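Grosano Bin Cell, Table-Mount: Equipment Page
Setup, upkeep and repair notes from the Trostville shop 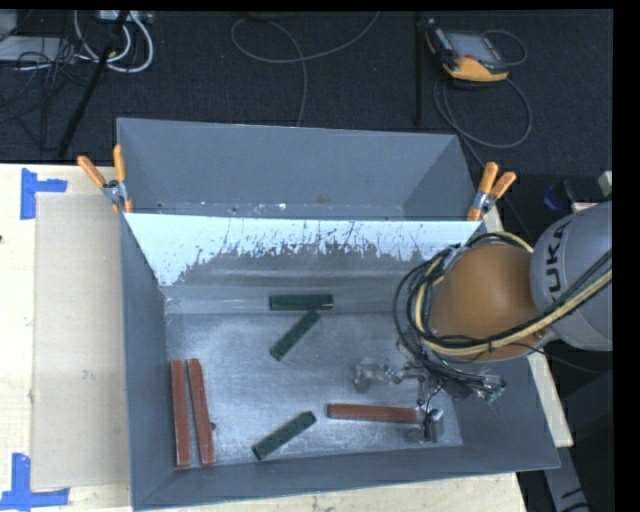

How long does it take to get the bin cell ready for a working day?
Plan on 40 minutes if nobody has touched it since the last shift, and most of a morning if somebody has. The brochure has a much nicer number in it. That number starts with the arm already referenced, the bin already located and the fingers already checked, and those are the three jobs that take the time.

Price and availability
List price 3,602 for the table-mount kit, without the arm and without freight. Item number 352. We sell it, we service it, and we have one on our own floor. What follows is what we tell people who call before ordering. If you want the glossy version, ask Grosano for it.

What the kit covers
Sheet-metal bin with sloping sides and a divider panel
Finger set, one pair, with replaceable tips
Hose and cable ties for the dress pack
Setup sheet, 3 pages, of which the second is useful

What it does not cover
The arm and its pendant
The table
Clamps
Anybody's time

The clamps surprise people. The setup sheet says the bin may be "secured by suitable means," and leaves it there. We use ordinary spring clamps on the upper corners, left and right, the orange-handled kind from any hardware store. I argued for bolting it down when we got ours and I still would on a production line. For a cell that gets its bin swapped and moved, clamps are fine as long as you understand what they do. They stop the bin creeping. They will not hold it if the arm drives a finger into the wall, and I'm not sure you would want them to. A bin that slides costs you a re-locate. A bin that doesn't slide costs you a finger.

Locating the bin
The idea is that the controller knows where the bin is and you know where the bin is, and these are the same place. Mark the table. Blue tape is good enough, put down as corner marks so you can see at once if something has shifted. Grosano sells a locating plate for this job. We tried one from the first batch and sent it back. It was flat, it was square, and it made no difference to our pick results that I could measure.

Order of work for a fresh locate:
1. Clear the bin completely. Parts left inside will get in the way of the touch-off.
2. Set the bin to its marks and put on both clamps.
3. Jog to the rear left corner at low speed, pendant in hand.
4. Touch off, then the rear right, then the front.
5. Run the check program empty. Watch the fingers against the divider.
6. Put the parts back in, any which way, and run it slowly.

Step 5 gets skipped. Look at the lower edge of the divider on our own bin: ragged, with dark vertical scratches where the pale surface gives way to bare grey. I can't tell you which marks came from parts and which from fingers, and neither can anyone else who claims to. But a divider is cheap to look at, and if you photograph it the day it arrives you will know later whether you are adding to it.

The floor of the bin
The floor is bare metal. Grosano calls the finish "low-reflectance." Go and see one under shop lights before you repeat that to your boss. Ours has bright patches and cloudy reflections, along with fine scratches and small worn spots. If your part-finding depends on a camera, bright patches are a problem you will meet in the first week. Options, in the order I would try them:
Move the lights. Free.
Scuff the whole floor evenly with a fine pad. Nearly free, can't be undone.
Lay in a matte liner. Works until it curls at a corner.
Buy the coated bin. I have asked twice how long the coating lasts and have had two different answers.

Do not paint it. We have had a painted one come in for repair, and the flakes had gone into everything.

Long parts in a bin like this
The kit was designed around compact parts. Plenty of customers run bars and blocks in it instead, and so do we, with reddish-brown bars and dark green blocks on the floor together. It can be made to work. Be careful about two situations.

The first is a pair lying side by side with a narrow gap. If the gap tapers, a finger that fits at the wide end may not fit at the narrow one, and the planner is usually thinking about the middle. Tell it to grip toward an end, or push the pair apart first.

The second is a bar or block lying close under the divider. The approach has to come down past the sloping panel, and there is less room than the drawing suggests. Give it its own approach angle. The default in the Songate software will try to come straight down, and it is very confident about it.

On the Songate software in general: it is good at what the demo shows. The claim on the front of their leaflet is that mixed parts need no tuning. I have yet to set up a cell with mixed parts that needed no tuning, and I have asked their people to show me one.

The dress pack
Most of our service calls are here, and very few callers believe it until the cover is off. The arm itself is seldom the trouble. Ours carries the KUKA name up its housing and I have nothing bad to report about it. The bundle that hangs off the arm is another matter.

You have hoses and wires tied together and looped past the arm, and every one of them would like to be somewhere else. Loops that stick out over the bin are the ones to worry about. Take the arm through its full working range by hand, at low speed, and watch the bundle the whole way, not the gripper. Look for:
Ties that have slid and bunched up
A loop that drops below finger height at any point in the travel
Rubbing where the bundle crosses under the arm
Any wire that goes tight before the joint reaches its stop

Re-tie with the arm at the far end of its reach, never when parked. Snug, so the tie can still be turned with two fingers. Pull it down hard and you will be back in here replacing a wire. Trim the tails. I once spent an afternoon on a fault that came down to a tie tail catching on a plug.

Small connectors near the gripper deserve a minute too. Push each one home with a thumb. Don't tug the wires to test them. If a finger signal comes and goes with arm position, suspect the connector before the sensor. The sensor costs more and people like to replace it first.

Finger tips
Tips wear, get dirty and work loose, and all of these look the same from the operator's side: the part slips. Clean them first, with a dry cloth. Then check the screws. Then swap the pair. Always swap both, even if one looks perfect, or the grip will pull to one side.

Grosano gives a life figure for the tips. I won't repeat it, for the simple reason that it was measured on a smooth round part under conditions I can't find written down. Keep a log on your own parts. After two sets you will have a better figure than theirs.

Kinnunen makes a third-party tip that fits this finger. Cheaper, a little stiffer, and the first pair we tried had to be filed at the root to seat. The second pair went straight on. Make of that what you like. We stock them and we don't push them.

The pendant and everything on the floor
Give the pendant a hook. Ours came without one and I suspect yours will. A pendant left lying about beside the cell gets its cord kicked, and the cord on these is not a quick repair. The same applies to power strips and loose cable behind the table. It all works until you need to trace a line in a hurry. Label both ends of every cable while you still remember what they are.

Monthly
Clamps: check the springs and the grip on the rim
Bin: run a gloved hand along the rims for burrs
Tape marks: renew if lifting
Dress pack: full travel check as above
Connectors: thumb test
Finger tips: clean, tighten, log
Backup of the program to something that is not in the same room

Does the kit earn its price?
Sometimes. If you already own the arm and you have somebody patient, the bin and fingers will save you making your own, and the fingers in particular are well made. If you are hoping to buy a cell that looks after itself, this isn't one, and I would want to see a good long demonstration from anybody who says theirs is. Bring your own parts to the demonstration. Tip them in yourself.

Returns and repair
Unused kits come back within 40 days. Bins with drilled holes do not come back at all. For repairs, send the finger set complete, with both fingers and the screws, and a note saying what it was doing when it stopped. "Broken" is not a note. Gaëtan Cordier runs the repair bench and will call you before he spends your money.

The bench closes for the first half of July. Tips and ties still ship during that time. Phone is answered from 7:30 a.m., and the best time to reach a person is before 9.

Related items
Finger tips, pair, Grosano
Finger tips, pair, Kinnunen
Divider panel, replacement
Coated bin (ask first)
Tie pack, reusable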